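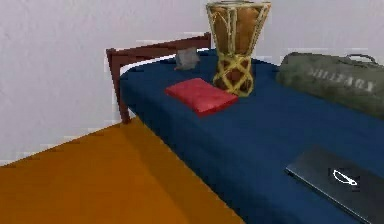

Transfer window: can a club register a player after the deadline if the contract was signed before it?

Home | Help | Football | Rules | Members

Print this page | E-mail this page

Posted by Achari, February 10, 2023

Our club, Plollness, competes in a regional amateur league. A midfielder signed a 2-year extension before the September deadline, but the registration form was not received by the league office until the following morning. The office has declined to list the player. Does the date of signature count, or the date of receipt? The club also wishes to know whether an appeal would suspend the decision.

Gurkeo

In most amateur leagues the date of receipt governs. The signature binds the club and the player to each other, but it does not create a registration. Please consult the section of your league handbook on late filings. Many leagues allow a grace period of 24 hours on payment of a fee. An extension may also be treated as a renewal if the player was already listed for the club last season, and renewals often have a separate deadline. An appeal does not normally suspend the decision, so the player should not be fielded in the meantime. Doing so may result in forfeited matches.
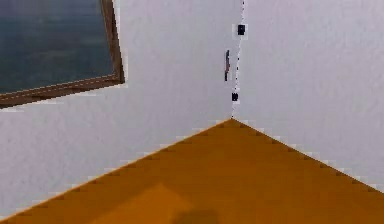
Corner of a room, computer rendering.

Miris

Our club paid a late fee and the matter was settled in 8 days. It is advisable to telephone the office first.

Comments

Achari: Thank you. The player was listed with us last season, and we will submit the form as a renewal.

Gurkeo: Please include a copy of the previous registration card with the form.

Miris: The fee in our league was about 2,000, payable in advance. Yours may differ.

Back to top | Previous | Next | Contact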